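Ticket: Bowl stacking episodes rejected at upload, right-hand tool
Project: Stultus tableware set
Opened by: Lesego Joubert
Status: Closed

Task is bowls and plates on the round table, two hand-held grippers, one operator.
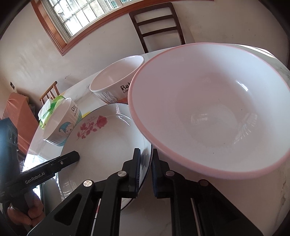 Noura Nassar replied at 10.40: Are the rejects all from the right hand, or does the left drop out as well? If it's both I would look at the clock on the recorder before touching the tools. We had the same error code on the cutlery set and it was a timing fault.

Lesego Joubert, 11.05
Right hand only. The left uploads clean every time. The checker gives "finger width missing" and throws out the whole episode, both hands included. I have restarted the recorder and swapped the two cables over. The fault stayed with the right tool, so I don't think it is the cable.

Noura Nassar, 11.20
Fine, then leave the clock alone. Can you send the width trace for one good episode and one bad one? Same object in both if you can.

Lesego Joubert, 12.15
Sent, both with a bowl held by the rim. In the good one the width falls as the fingers close, holds level during the lift and rises again on release. In the bad one it falls, then goes blank before the bowl leaves the table and comes back after release. Video is fine in both.

Khalil Smadi, 13.30
I looked at the traces. The blank part starts when the fingers are nearly shut. A bowl rim is thin, so the tool closes further than it does on most things. My guess is the zero point has drifted and the reading goes below nought, which the recorder writes as missing. Please run the width calibration on the right tool: fully open, fully closed, hold each for 2 seconds, save. Don't squeeze hard on the closed step.

Lesego Joubert, 14.10
Done. The old closed value was well off the new one. I recorded 9 test episodes afterwards, bowls and plates, and all of them passed the checker.

Khalil Smadi, 14.25
Good. Somebody probably saved the last calibration with the fingers not quite together. Are the earlier episodes still on the Gullent drive?

Lesego Joubert, 14.30
Yes, 400 in the batch, with the rejects in their own folder. Can any be saved?

Khalil Smadi, 15.50
No. The width was never written during the grasp, so there is nothing to correct. We could fill the gap from the video but I don't want guessed values in the training data. Mark them as rejected and record the missing ones again.

Noura Nassar, 16.05
I have added a closed-finger check to the start-up list for both tools. Rizal Raju will copy it to the Praka set. Closing this once the new episodes are in.

Lesego Joubert, 17.40
Re-recorded and uploaded, no rejects. OK to close.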